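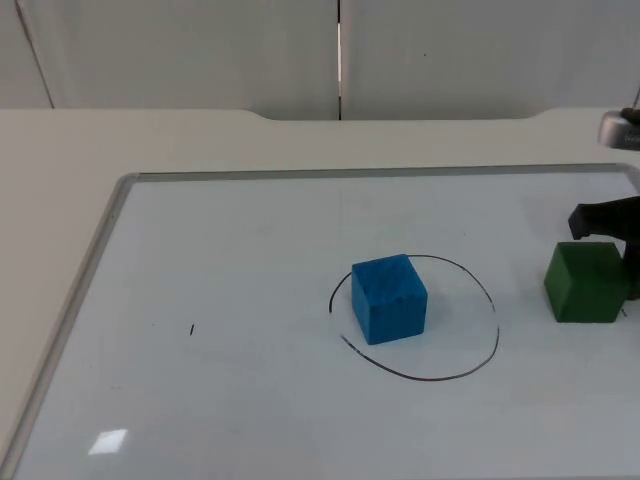 Drawn-goal placement is a method in robot learning in which the target of a task is marked by hand on the work surface instead of being given to the robot as coordinates. It was developed by Markos Zervas and Sotiris Margaritis at the Rerkon laboratory in Dremenness, and first described in an August report.

In the basic task, a circle is drawn in marker on a whiteboard and colored cubes are moved into it by a robot arm. The circle is redrawn often, and its size, shape and place on the board change from one set of trials to the next. Uneven outlines and lines that do not fully close are kept. A cube counts as placed when its whole base rests inside the line.

The control policy, called Shenoy, was trained on 2443 demonstrations recorded by 12 operators. It takes camera images and a short written instruction naming the cube to be moved. No separate circle detector is used.

Testing was done on 27 layouts left out of training, with more than 100 trials in all. Zervas and Margaritis reported that gaps in the outline had little effect on placement. Most failures came when one cube was already in the circle and the second was pushed against it during release. Glare on the board was a smaller source of error.

A later version, Ivumitz, adds a second camera view and lets the arm try again after a missed grasp. As of November 28, 2025, it had been tested only with foam cubes.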